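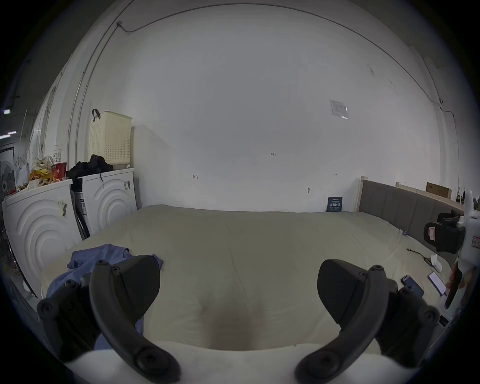

Dye notebook: weld first, woad second
05/10/2025

Green day at last. Everything up to now has been yellow or blue, and I have been itching to put the one over the other ever since the weld came down from Skutholm. I'm writing most of this with the vat still warm beside me and my left thumbnail bright blue (hole in the glove, must buy gloves).

Where we'd got to. The wool skeins were scoured and mordanted in alum earlier in the week and have been sitting damp in a lidded bucket. They smelt a bit sheepy when I opened it but nothing worse. The cotton strips had the longer treatment, tannin and then alum, and I'm still not convinced I rinsed them well enough between the two. There was a faint brownish edge on the ones at the bottom of the pile. I've used them anyway and tied a knot in the corner of each brown one so I can find them afterwards.

The weld

Used 247 g of dried weld, stalks and all. Chopped it with the old garden shears, which is a miserable job and gets in your socks. Dardo says to soak it overnight and I did, for once, and the liquor was a proper yellow before it had even been near the stove. Warmed it slowly, kept it well under a simmer. The last time I let it boil we got that dull mustard that Pacita still brings up.

Pinch of chalk went in once it was warm. I love this bit! You stir it in and the whole pot goes from weak tea to something nearly fluorescent. I must have seen it a dozen times and I still called out to the empty yard.

Strained through the muslin into the big enamel pan. Skeins in first, cotton after, and plenty of poking about so nothing folded on itself. Kept it warm for as long as I could stand over it, then lid on and left it to cool in its own time.

The yellow on the wool is the best we have had. Clear, slightly cold, a lemon with no orange in it. Cotton is paler but even, apart from two strips that must have been trapped against the side. I've put one skein aside as yellow only so we have something to compare with.

The water question again. Skutholm water is soft and the tap here at Skedesness is hard enough to fur a kettle while you look at it, and I think the hard water is doing us a favour with weld. Would like to test that properly with a batch in rainwater. The butt is full and
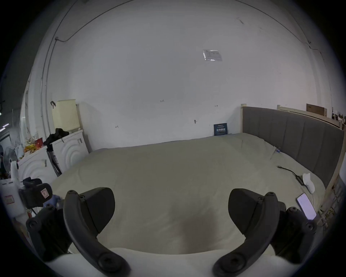

it is only a matter of carrying the stuff across the yard, so there's no excuse. Same weight of weld, same pan, one skein in tap water with no chalk and one in rain with no chalk, and then the pair again with chalk. If the tap skein comes out as bright without chalk as the rain skein does with it, I can stop buying chalk and feel clever.

The woad vat

Set up with the fructose recipe out of Pacita's folder, and I changed nothing, in spite of temptation. Woad pigment worked up with warm water in a jar with the glass marbles, shaken until my arm gave out. Lime in slowly, fructose in slowly, down the side of the bucket so as not to drag air in with it. Stirred in one direction and brought the spoon to a stop against the side at the end.

Held it at 43 degrees with the bucket stood in a bath of hot water and an old blanket round the lot. The thermometer from Evberg reads a little low compared to the kitchen one, so the true figure may be a touch higher. Has anyone ever checked these against each other? I've stuck a note on the shelf.

For ages it was just blue soup. Then I went to hang the washing, came back, lifted the lid and there was the coppery skin on the top, and underneath it that lovely murky yellow-green like pond water in a jar. Ready! A bit of flower too, pushed over to one side, small purple-blue bubbles holding together when I tipped the bucket.

Test strip first, plain white cotton. Came out the colour of a lime, and went blue in the air from the edges inwards while I stood there holding it up like a fish.

Getting the green 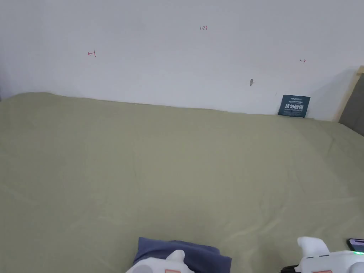
What I'm after is a quiet green, one you could have a whole room of without getting tired of it. Bright grass green is easy enough once the yellow is good, and everyone who comes to the open day loves it, but it shouts at everything else on the shelf. My target is the sage sheet on the bed, a muted, pale olive sort of green, and it looks softer still against a plain white wall. What I notice about it is how little it changes over the creases. It goes gently deeper where the cloth dips and that's all, no jump to blue and no jump to yellow. Our overdyed cotton last spring did the opposite and looked blue in every fold, and I'm fairly sure that was from dipping it while it was bunched up.

So today, everything opened out. Each piece wetted through thoroughly, squeezed, then lowered in flat and kept moving under the surface with my fingers. Very short dips. I'd written "count to thirty" on my hand last time and lost count every time, so I put the kitchen timer on the bench instead, at 30 seconds. Out slowly, squeezed at the surface so it didn't drip and splash air into the vat, then straight on to the line.

What came of it:

Wool, one dip: a pale sharp green, apple peel. Pretty, wrong.

Wool, 2 dips with a good airing between: deeper, and already further towards blue than I wanted. Handsome though, and I'd knit with it tomorrow.

Cotton, one dip: nearest so far. A bit minty when wet, and calming down as it dries. The knotted strips, the brown-edged ones, are the best of the lot! The tannin I was grumbling about has taken the shine off the yellow and the green sits much lower and greyer. I am trying not to get too excited over what was a rinsing mistake.

Cotton, one dip, then a few minutes in the spent weld with a splash of iron water: too far. Went drab very quickly, like a wet army blanket. The iron needs to be far weaker, or a separate bath where I can whip the cloth out.

Noted for next time: leave more tannin in on purpose, same weld, a single woad dip from a tired vat. Pacita thinks an older, weaker vat gives a softer blue in any case and I'd like to find out if she is right. I have kept this one going for exactly that. Fed it a spoon of fructose, stirred, lid on, blanket back round.

Blues to compare

I also went through the blues, as I want a proper run of them pinned beside the greens, from the faintest sky down to the darkest we can get. We have plenty at the pale end and nearly nothing at the dark end. For the dark end I want something round about navy or denim, with a bit of grey in it.

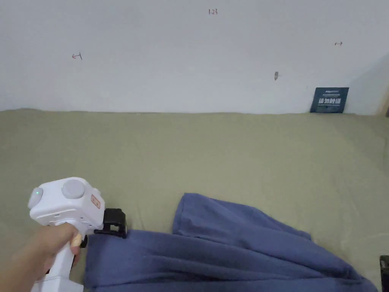
Dark blue cloth, with its folds and creases.

To get there with woad alone is going to need a lot of dips, and patience, with a full rest between so that each layer has time to go properly blue. I've done up to six on wool and it was rich but still clearly blue. Linen might take it better. There's a length of old linen in the Nepia box that was put by for the autumn samples, and if Dardo has no plans for it I would like to cut a strip from the end. A very small strip. I'll ask first.

Also worth remembering that crumpled cloth always reads darker than flat cloth. We were fooled by that with the first blue samples, which looked tremendous in a heap and rather thin once ironed. Judge them flat, in daylight, dry.

Odds and ends

Rinsed the wool in cool water, then a little vinegar in the next rinse to settle it after the lime. Feels soft, no crunch. Cotton just rinsed and rinsed.

Spent weld is in the compost. The strained liquor still had plenty of yellow in it, so there's a jar of it in the fridge with a label that says NOT SOUP.

Light test: cut a strip of each green and taped them in the south window with half of each covered by card. Weld is meant to be the good one among the yellows but I'd like to see it for myself. Will look at them towards the end of October.

Need: gloves, pH strips, more pegs, a second enamel pan if one turns up at Evberg. The muslin has had it.

The green wool is nearly dry on the line and I keep going out to look at it.

Comments

Dardo Tapia
Take the linen, there's more of it than you think. Start from the selvedge end please, the other end has a tear in it. And yes, the yellow is a beauty, I had a look when I came by for the bucket.

Pacita Aquino
I have never once brought up the mustard. Save me one of the knotted strips? I've got a bit of oak gall left over and I'd like to try the tannin on purpose, at double what we usually use, and see if it gets you down to the sage. Don't feed the vat again before I've seen it.

skein_and_bone
Which end of the day did you do the dips? My vat always seems livelier in the afternoon but I suspect that's only the shed warming up.

Dardo Tapia
Forgot to say, both thermometers are off. The kitchen one reads high.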